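Accueil | Carnet | Projets | Archives
Imprimer | Envoyer par e-mail
Temps de lecture : 2 min

Carnet d'atelier, 5 juillet 2024
Projet Trotadon, deux bras pour la cuisine

Bon, je reprends le carnet après une longue pause (la dernière entrée date de février, j'ai un peu honte !). Vittoria Fontana m'a prêté ses notes sur l'étalonnage des poignets et j'ai enfin compris pourquoi le bras droit visait toujours trop à gauche : le décalage de l'outil était saisi à 317 mm au lieu de 350, une vieille valeur recopiée du montage précédent. Corrigé dans les deux fichiers, et sauvegardé sur le disque de l'atelier, promis. 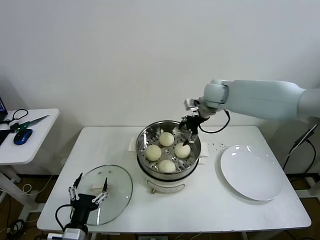
Pour la vitesse d'approche, je suis descendu à 50 mm/s. C'est lent, on a le temps de se faire un café, mais tant que l'effort de serrage n'est pas réglé je préfère ça à une brioche en purée. Vittoria voudrait une rampe plus douce sur la fin, à voir ensemble.

Reste la question des passages de câbles, sur laquelle je tourne en rond depuis le début. Si la gaine est trop courte, le poignet tire dessus en rotation ; trop longue, elle va se promener partout. J'ai pensé à un petit guide imprimé, vissé sur le corps de la pince. 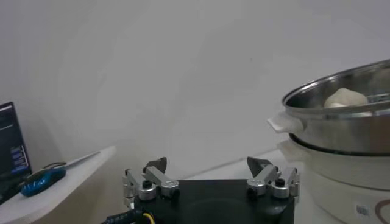

Côté logiciel, j'ai séparé l'ouverture des doigts et la descente, qui partaient jusqu'ici dans la même commande. Je veux que la pince soit grande ouverte avant tout mouvement vers le cuiseur, avec de la marge pour ne pas accrocher les poignées blanches qui dépassent sur le côté. Et penser à ranger le tournevis bleu et noir qui traîne devant l'écran, avant de lancer un cycle complet !

À faire : imprimer le guide, refaire l'étalonnage du bras gauche, rendre ses notes à Vittoria.

Imprimer | Envoyer par e-mail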